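Kitchen Things Project – progress report to the Dandcombe Fund
15 November 2020

Hello again! I promised you a fuller update this time, so grab a coffee. Since the last report we've mostly been busy with the washing-up part of the project, meaning sponges, dish racks and the table they all live on. It's been slower than the plan said it would be, but I'm happy with where we are.

First, the numbers. We've finished 179 of the 300 tabletop sessions you're paying for, and 17 more were thrown out and will be repeated (most of those were my fault, I'd written the setup sheet badly). The sheet is now one page and everybody uses the same one.

The dish rack task is the one I'm most pleased with. We went with a black wire rack with a light tray and a tall upright part at the back, and a white sponge with a pinched-in middle, a bit like a peanut. I tried plain block sponges too, but the narrow waist gives you a natural spot to pick it up by, and it makes it easy to tell which way the sponge is pointing. 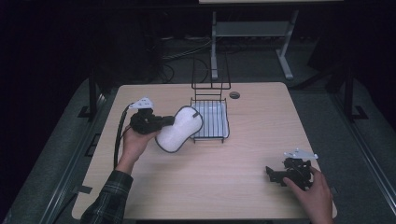

Kusuma's feedback was that the sponge task is fine but the rack needs company, and that a rack with no cups or plates going into it doesn't tell us much about how people really clear up after a meal. Fair point! Plates and mugs are next on the list, and I've put aside $40 from the supplies line to buy a mixed bunch from the thrift store.

The table has been a good buy. It came from Pesano, it has rounded corners and a pale wood-grain top, and the finish is matte enough that we don't fight with glare from the lights. I did worry the grain would be too busy to work on – it has these long wavy streaks – but it's faint and you stop noticing it after a day or so. We wipe the top down between sessions and start each one from bare wood.

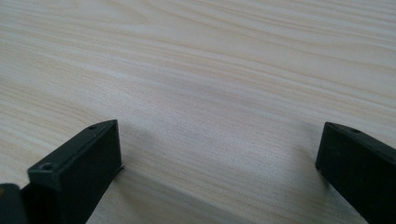 Will the remaining sessions be done before the grant period ends? We expect to finish on time if we keep the current pace, and Zadilis has agreed to let us keep the room a little longer in case we don't.

Money is close to plan. We're slightly over on cleaning supplies and under on furniture, so I'd like your okay to move the difference across. A short email is enough for that. I'll send the receipts separately, along with the new setup sheet.

Recent updates
Choosing a table: what we looked at
Setup sheet, first version
Towels and cloths, early notes

3 comments · 12 shares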